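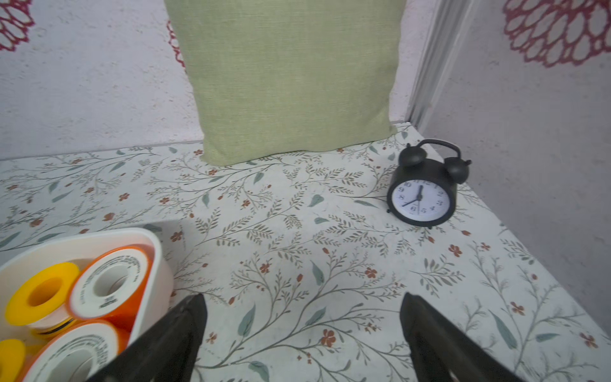
Wondero Sorting and Describing Set
Speech and language materials, grades K to 5
By Agnes Vik

Wondero is a card and board set for working on categories, attributes and describing with elementary students. It can be used one on one or with a small group. The set was written by Agnes Vik and edited by Gunvor Blomqvist for Tunell.

What is in the box
133 picture cards, printed on both sides
40 category headers
5 folding sorting boards
A guide for the therapist, 81 pages, spiral bound
A pad of tear-off data sheets

How the activities work
Each card has a picture on the front and prompts on the back. The prompts ask for the group, the use, the parts and one way the item differs from another item. Start with two headers that are far apart, such as food and tools. Move to closer pairs once the student sorts the first ones without help. The guide gives a suggested order, but the levels can be used in any sequence. 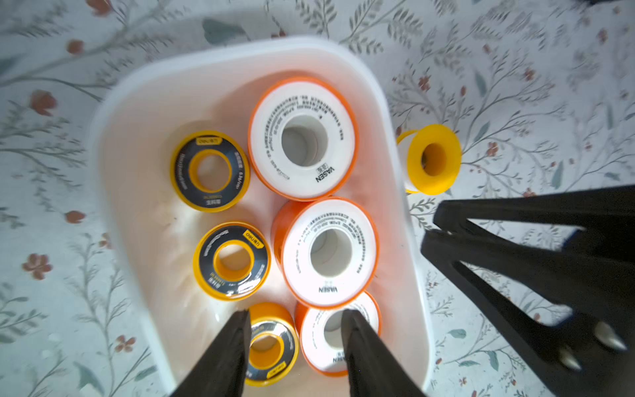
Level 3 moves from cards to real things. The student names a group, says why the items belong together, then tells which one is different and how. Any container and a few household items will do. A white plastic bin with rolls of thread seal tape in it and one more roll beside it on the tablecloth gives a student plenty to say about inside and outside, same and different, and color. The target words for this level are listed on page 40 of the guide, with blank lines for your own.

Cards are coated and can be wiped with a damp cloth. Do not soak them. The boards fold to the size of the box lid. The data sheets may be copied for use with your own caseload.

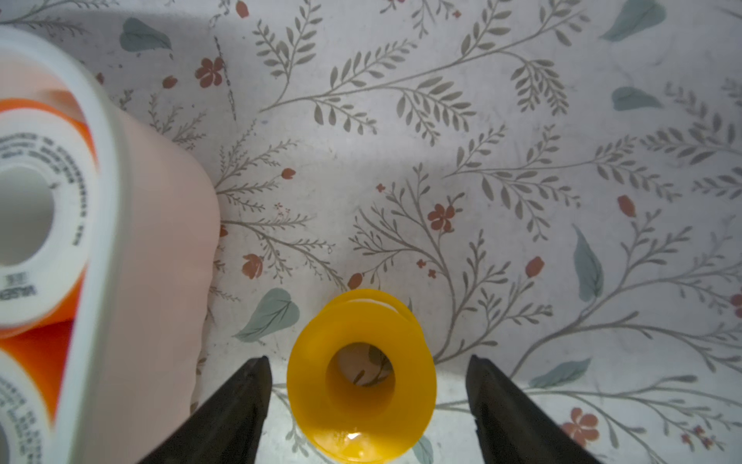 Levels 4 and 5 add comparing and short definitions. Students give a definition in one sentence, using the group name and at least one attribute. Sentence starters are printed along the bottom of each board and can be covered with the strip provided when a student no longer needs them.

Changes in the January printing
The category headers are now on heavier stock. Two cards with similar pictures were replaced. The guide has a new section on mixed groups. Older sets work with the new guide.

Related items
Vanora Verb Cards
Tolentino Following Directions Boards
Wondero replacement data pads

Shipping and returns
Sets ship within 5 business days. Unused sets may be returned in the original box. Missing cards are replaced free of charge; send us the number printed in the corner of the header card for that group.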